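Section 2: Setting the table for a practice run

Read this section before your team's first turn on the club arm. Setup takes 11 minutes with two people.

1. Switch off arm power and wait for the instructor to clear you.

2. Lay out the kitchen set. You need the plate, the ketchup bottle, the colander, the cup, the blue bowl and the toy fruit. The bottle starts on the plate.

3. Keep every item within reach of the gripper. Positions do not have to match the last team's.

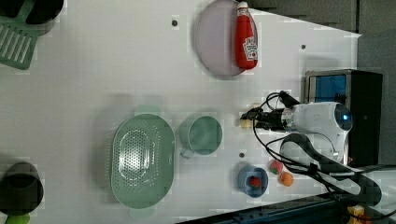
4. Power up the arm and load the Drultar practice file. Set speed to 20 percent.

Caution: Keep hands off the table while the arm is powered. Long hair must be tied back.

5. Jog the gripper slowly over the table. Watch the cable through the whole move. If it pulls tight, stop and call Smaranda Lazăr.

6. Move the arm out past the table edge and back again.

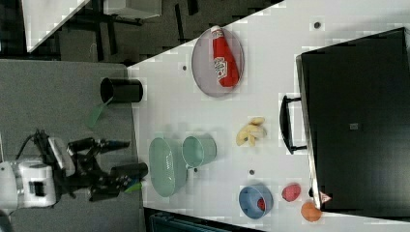
Go slowly near the edge, where items are easy to knock to the floor. If one falls, press stop before you reach for it.

7. Write the run number and your team name in the log.

Note: Error 377 means the gripper did not close fully. Open it, check for a trapped item and repeat step 5.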